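I've been putting off writing up my folding rules, mostly as Nayeli keeps telling me they're too fussy. But October was a long month of jumpers and I've got opinions now, so in they go!

First one: pinch the hem and nothing else. Necklines stretch, cuffs twist, and then you spend ages sorting out a sleeve.
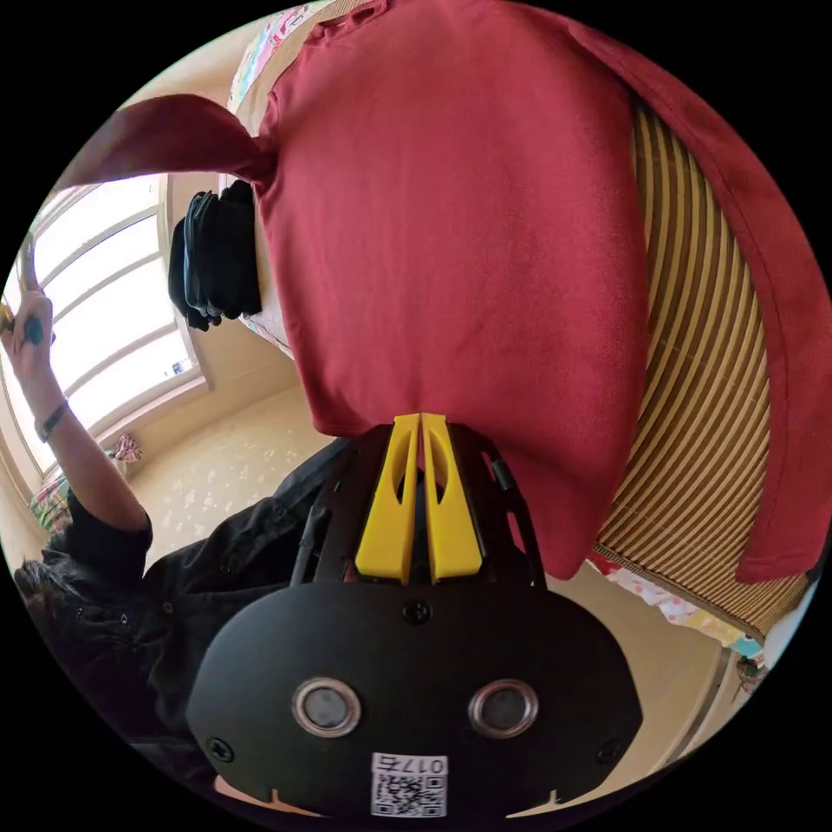 Second rule, and the one I break most - slow hands. If I whip the cloth about, the robot learning from it later gets a whippy sort of lesson, and Braulio (who has to go through all the recordings) sends me a very polite message. I count to 5 before each new garment. Feels daft, works for me.

Third, the pile goes in the same area every time, and finished things stay out of the way of whatever's next.

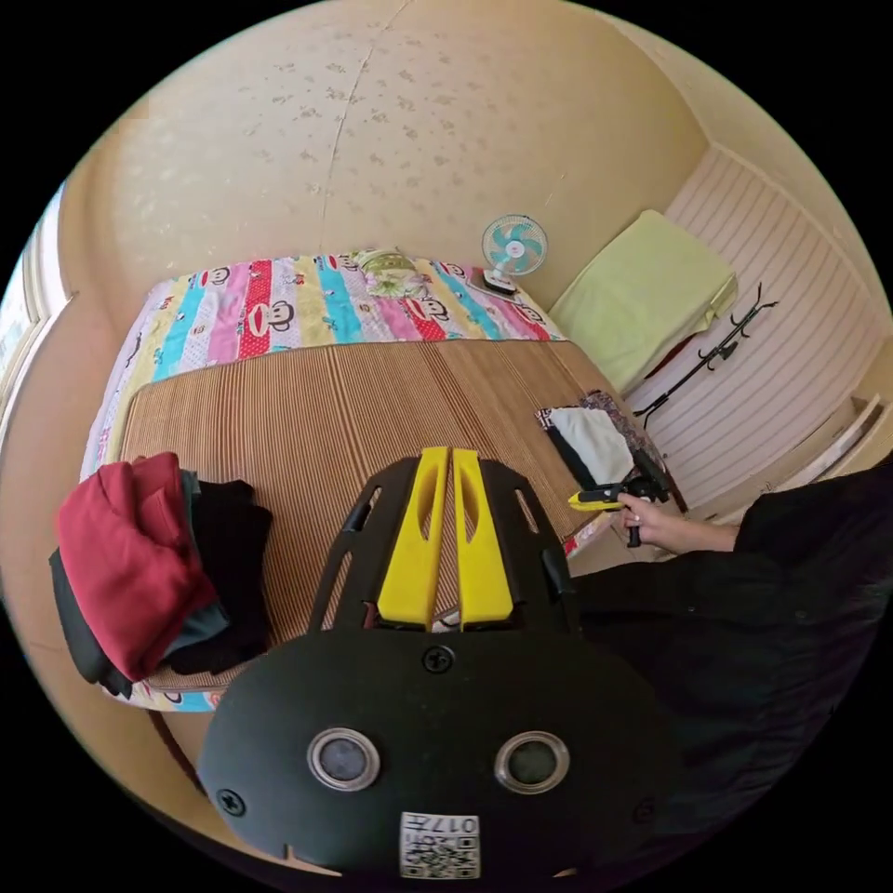 Folded clothes on the mat, both grippers out.

Our written guide at Werkik has 33 points in it, which is a lot to hold in your head while wrestling with a collar. Heriberto wants it down to one page and I'm with him. My vote is to keep anything about fingers: open them fully before you go in, come at the edge of the cloth, don't jab downwards.

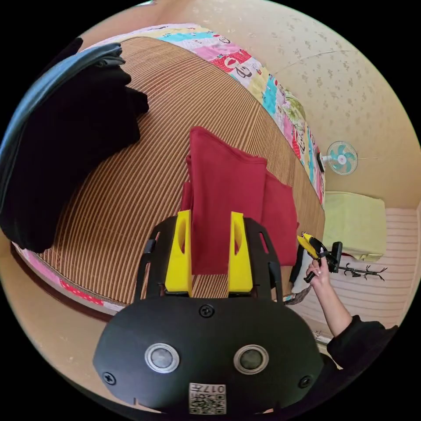
And if a fold goes wrong, leave it in and carry on. I used to stop and start over, but Soledad talked me out of it - a robot needs to see a mess being put right too. I still hate doing it, mind you.

Last one is for two people working together. Say out loud which garment you're going for. We've bumped knuckles often enough! 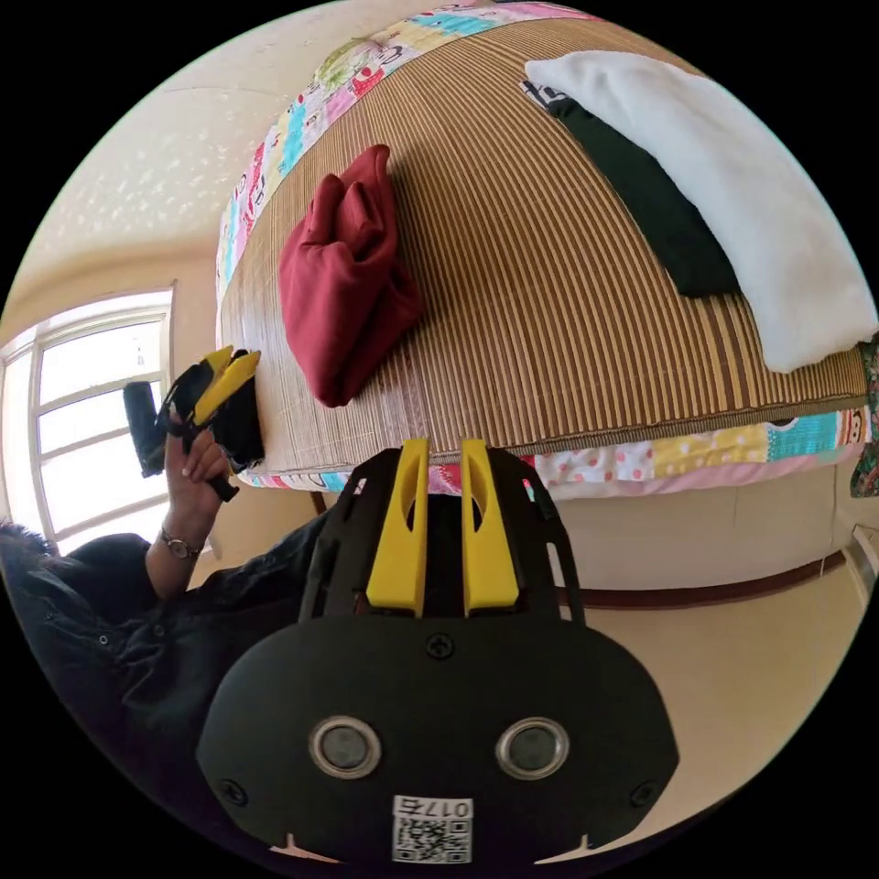 Dark red one lying in the middle of the mat.

Trousers next time, if Nayeli lets me.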